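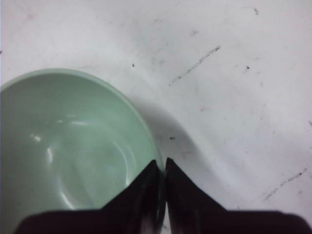 Lirkley Local History Group: Members' Blogs

2024-06-26

Dating the Ultley boundary stones

I have spent the spring working through the parish boundary between Lirkley and Ultley, and I now have enough to set down what can be dated and what can't.

The starting point is the enclosure map of 1804. It shows the boundary as a dotted line running from the ford up to the common, with 32 small squares drawn along it. The key gives these as "stones or marks". The wording matters, as a mark could be a cut in a tree, and a tree is unlikely to be there now. I have treated each square as a place to look and no more than that.

Fieldwork was done on foot with a paper copy of the map, a tape and a notebook. For each stone I recorded height above ground, width on the widest face, the direction that face points, and any lettering. Depth below ground was not measured. Landowners had given leave to walk the line but not to dig, and I would not have dug anyway.

The stones fall into two groups. The first are rough, unshaped and low, mostly hidden by grass, with a single letter on one side only. The second are squared, taller and lettered on both sides, L facing west and U facing east. The squared ones have a chamfered top. The chamfer is cut at the same angle on every stone I could measure, which suggests one mason or one order.

It is tempting to say the rough stones are the ones on the map and the squared ones are later. The spacing supports this up to a point. On the lower stretch the rough stones sit close to the drawn squares. On the upper stretch they do not, and two of them are 200 yards off the line altogether. My reading is that these were moved when the track was widened, but I have found no paper record of the widening, so that remains a guess.

The vestry accounts should settle the matter of the squared stones. There is a payment for "cutting and setting" in one of the later volumes, with no number and no place given. The same page has a payment for gate repairs in the same hand, and the two sums may have been added together. I need to see the facing page, which was missing from the copy I used.

A note on lettering. The U on the squared stones has a flat base and could be read as a poorly cut square. Anyone checking my list should look at it in low side light, early or late. At midday the shallow cuts vanish on the paler stone.

I intend to walk the upper stretch again in August, when the bracken will be at its worst, but the ground by the spring should be firm enough to cross. The measurements are in a plain table, in map order from the ford, and the blank rows are places where I found nothing. If you hold an older copy of the Ultley accounts with the pages in order, please leave a comment.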